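Flatard teleoperation pilot: progress report, September
Cable insertion task, prepared for Misovard
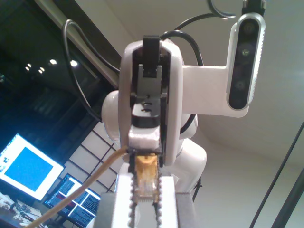

1. Status against plan

The plan called for 4,000 usable demonstrations of plugging an RJ45 connector into a port, recorded by operators driving the arm by remote control. We have logged 3,000. I would not read that number as three quarters done. Usable was never defined in the proposal, and the count includes any run where the operator pressed the save button at the end.

I pulled 200 runs and watched them through. In a lot of them the plug goes in at the third or fourth try, after some scraping along the port. A model trained on those will probably learn to scrape. Flostitz, who supply the control software, say the extra tries teach recovery. They may be right, but they have shown us no test of it.

2. What slows the operators

The grip, mostly. The serrated fingers hold the clear plug well enough, but the cable pulls on the boot and the plug can turn a little as the arm moves. The operator sees this late. The depth camera is mounted on the arm above the gripper, and depth readings on clear plastic are poor, so people go by the color picture and by feel, and the hand controller gives them very little feel.

Guiding the arm by hand was better in the short trial we ran at the Cârstea site. Runs were quicker and cleaner. The trouble is that the operator's hands and sleeves end up in the recordings, and we have no good way of removing them.

3. Training results

The first model seated the plug on 13 of 200 attempts. Flostitz expects this to improve with more data. I would like to see it improve with better data first, as that is cheaper to find out.

4. Requests

Hold the last 1,000 recordings until we agree in writing on what counts as a good run.

Move two weeks of operator time to hand guiding at Cârstea.

Leave the second arm out of the next budget. The one we have sits idle every Wednesday while logs are copied.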